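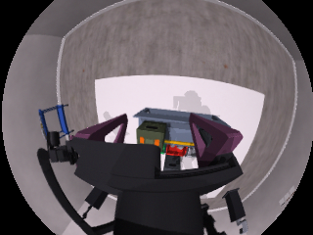 Ticket 898: Van livery artwork, Drendale branch, logo colour and panel position wrong on proof

Status: Resolved, awaiting branch sign-off
Priority: Medium
Raised by: Drendale branch
Assigned to: Artwork and Fleet Graphics
Product: Yammine template portal, vehicle livery module
Opened: 2025-11-08

Problem as reported

Branch downloaded the new Londinia livery template for a short-wheelbase van and added its own phone number and web address. The proof came back with two faults. The green in the Londinia logo is darker than on the shop fascia, which was fitted in July. The phone number on the nearside runs across the sliding door gap, so the last two digits are split when the door is closed. Offside and rear doors are correct.

Branch has not approved the proof. Vinyl has not been cut.

Environment

Template set: Londinia fleet, version 7
Vehicle: short wheelbase, low roof, single nearside sliding door
Output: PDF, print-ready, one-tenth scale
Printer: Lolia (contract fitter)

Log

Entry 1
Asked branch for the proof PDF and the order form. Both received. Order form gives the vehicle as short wheelbase. Proof header gives it as long wheelbase.

Entry 2
Opened the proof at full scale. Logo is an embedded bitmap, RGB, no spot colour attached. The template should place a vector logo with the named spot green. Confirmed that a blank version 7 template from the portal has the correct vector logo, so the fault comes in after download.

Entry 3
Branch confirms the logo was replaced by hand with a file saved from the members' website, as the template logo "looked grey" in their PDF viewer. The viewer does not support spot colours and shows them as a flat grey. The template file itself was fine.

Entry 4
Panel position. Rebuilt the proof using the order form details. Portal returned the long wheelbase outline again. Repeated with a test account, same result. Choosing low roof resets the wheelbase field to its default (long) without refreshing the page, so the form still shows short.

Entry 5
Portal fault passed to Yammine support. Workaround found: choose roof height first, then wheelbase, then save. Tested with both roof heights. Correct outline returned each time.

Entry 6
New proof built with the workaround and the original vector logo. Phone number now sits wholly on the door panel, with 15 mm clear of the gap. Sent to Lolia for a colour check.

Entry 7
Lolia reports that the spot green is read correctly and matches the reference swatch. Width of the side graphic is over 2,000 mm, so it will be printed in two drops with the join behind the door handle. No objection from us.

Cause

1. Template logo replaced with a web image.
2. Portal resets wheelbase when roof height is changed.

Fix

Proof rebuilt and reissued to branch. Old proof withdrawn from the portal.

Advice to branch

Do not replace the logo in any livery template. If it looks grey on screen, open the file in a viewer that supports spot colours, or ask us for a printed swatch. Check the vehicle line in the proof header against the order form before approving.

Outstanding

Branch approval of reissued proof.
Yammine to confirm a date for the portal fix. Ticket stays linked until then.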